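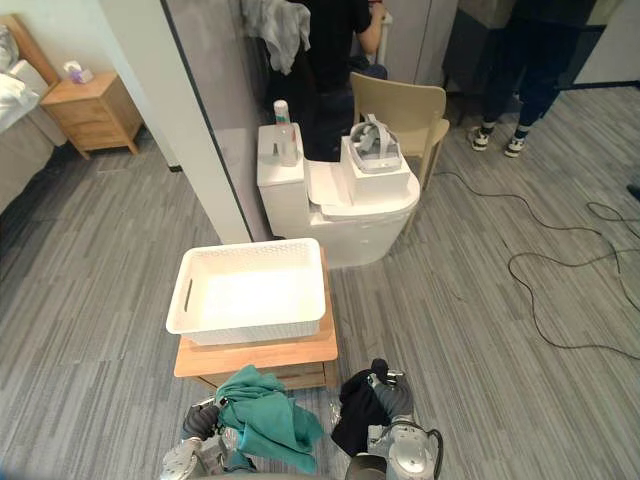
Gallery by the Rebane workshop desk
Posted Apr 9, 2022 | Filed under: Upkeep

Grekham's sales sheet for the Kokix says the two-armed setup is "ready for the home from day one." We have had ours since November and would like to know whose home they had in mind. These pages are about keeping it going, so if you came for a clip of a perfectly folded towel, the maker has plenty.

Teal cloth in the left gripper, black in the right, and the white basket on its stool with nothing in it. The basket is shallow, and the stool stands right in front of the arms. We set both up before anything else, and we don't believe the claim that the machine copes with "any layout." Move the stool a little and you are back to checking the reach on both sides.

A word on cables. One black cable lies in loops across the carpet on the right, and another runs along the curved housing of the right arm. The manual gives the arm cable three sentences and spends a full chapter on the welcome screen. Our own routine is to swing each arm slowly through its whole reach and watch the cable the entire way. If it pulls tight anywhere, stop and reroute it. It's dull work and we haven't found a setting that replaces it.

Cloth is a good test and a bad thing to brag about. A gripper that can hang on to a bunched-up shirt can still have a finger that lags, and the software will happily report that all is well. We log 621 grips between finger checks. Grekham suggests 694, a suspiciously exact number that came with no explanation when we asked for one.

The finger check goes like this. Power down, let the hand hang, and look at the joints from underneath with a flashlight. Lint gets into the slots by the pins. Use a soft dry brush, never compressed air, whatever the forum says. Then bend each finger by hand and compare it with its neighbor.
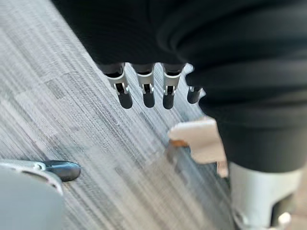

Any finger that feels stiffer than the one beside it gets brushed again before anybody reaches for a screwdriver. We have taken a hand apart 6 times so far and only half of those were needed.

Fabric covers are their own argument. Koda sells a set it calls maintenance free. Ours has to come off for washing, and if it goes back on with a fold near the fingers, the fold ends up in the grip along with the laundry. Smooth it back toward the arm and run one slow open and close before you load anything.

There is a software update waiting that promises "self-tuning hands." We'll install it after the next check and keep the brush where it is.

More in this section: Stools and tables, what height works | Cable clips compared | Reading the Kokix grip log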